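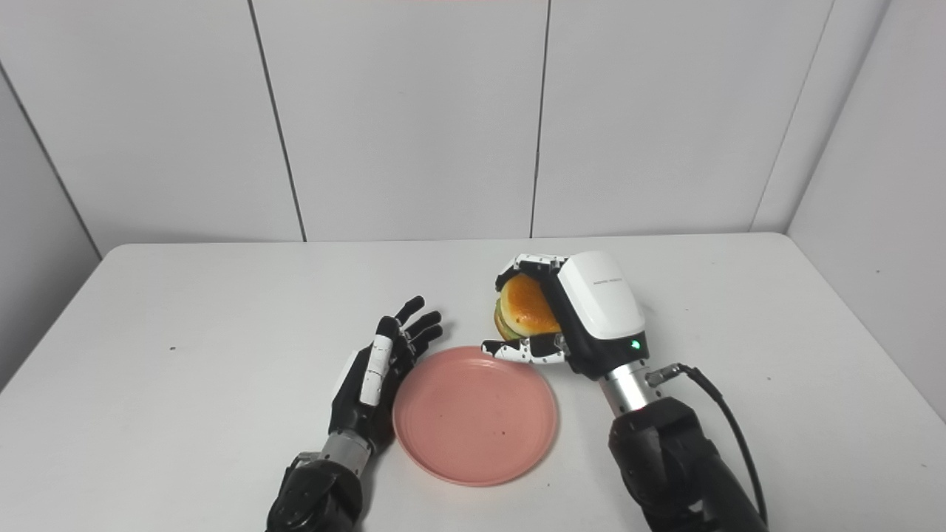 Cuaderno de taller, banco 2
6 de enero de 2019
Anota: Kamarul Lumenta

Evaluación del paquete Cesinier de dos manos, en préstamo de la casa Florham. Sigue abierta la decisión entre comprarlo, alquilarlo o devolverlo. El préstamo dura 18 días y el informe para Lubis tiene que salir antes de que acabe.

Montaje. Las dos manos van en los antebrazos que ya teníamos. El adaptador de muñeca encajó sin mecanizar nada, aunque el manual pide un par de apriete que no coincide con el de la hoja que viene en la caja. He usado el del manual. Rohani ha escrito a Florham para que aclaren cuál vale.

El cable de la mano derecha sale por un lado de la muñeca y hace un arco amplio antes de bajar. Con el antebrazo en esta postura no molesta, pero si se gira la muñeca hacia dentro no me fío. Probar con un conector acodado o con una guía sujeta al antebrazo. Preguntar si Florham lo tiene como accesorio o hay que hacerlo aquí.

Tarea de prueba: plato rosa y hamburguesa de juguete. La mano izquierda se queda abierta junto al borde del plato y la derecha coge la hamburguesa de lado, con unos dedos por encima del pan y el pulgar por debajo. Después, dejarla en el plato y retirar la mano sin arrastrarlo.

Serie de la mañana, 10 intentos con el agarre que trae el programa de fábrica. Bien al coger. Al soltar, el pulgar se abre más tarde que los dedos de arriba y la pieza cae girada. En dos intentos quedó apoyada en el borde del plato. He bajado la velocidad de apertura y mejora, pero no desaparece. No he tocado la fuerza.

Serie de la tarde, mismos 10 intentos con el agarre modificado por Rohani. Adelanta la apertura del pulgar y baja un poco la muñeca antes de soltar. Todas las piezas quedaron dentro del plato. El archivo está en la carpeta Mostitz, con el nombre agarre_lateral_b. No sobrescribir el original.

Calibración. La mano izquierda pierde el cero si se corta la alimentación con los dedos flexionados. Hay que llevarla a posición abierta antes de apagar. En el manual esto aparece en un anexo y debería estar en la primera página. Lo pongo en una etiqueta en el armario de control.

Programa. La interfaz es clara y se aprende en una mañana. Lo peor es el registro: guarda las posiciones de los dedos pero no la marca de tiempo de cada orden, así que para comparar con nuestros datos hay que alinear a mano. Florham dice que la próxima versión lo corrige. Sin fecha.

Precio. La oferta es de 3.813 euros por el alquiler del paquete completo durante el trimestre, con soporte por correo y sin piezas de desgaste. Las yemas negras de los dedos cuentan como desgaste. Pedir precio del recambio por separado, que es lo que vamos a gastar.

Opinión provisional: para agarres de piezas blandas o de forma irregular va mejor que la pinza Lubis que usamos ahora. Para cajas y piezas planas no le veo ventaja y es más lenta. Si se alquila, yo la dejaría fija en este banco y no la movería entre puestos, por lo del cero.

Pendiente:
Respuesta de Florham sobre el par de apriete.
Guía para el cable derecho.
Repetir la serie con el plato desplazado hacia la izquierda.
Limpiar la mesa, tiene marcas grises que confunden a la detección de bordes.
Rohani: probar agarre_lateral_b con la mano izquierda, en espejo.

Nota de Rohani, añadida al final del turno: el espejo no funciona directamente, el signo del giro de muñeca está cambiado en el archivo. Lo corrijo mañana y lo guardo como variante c.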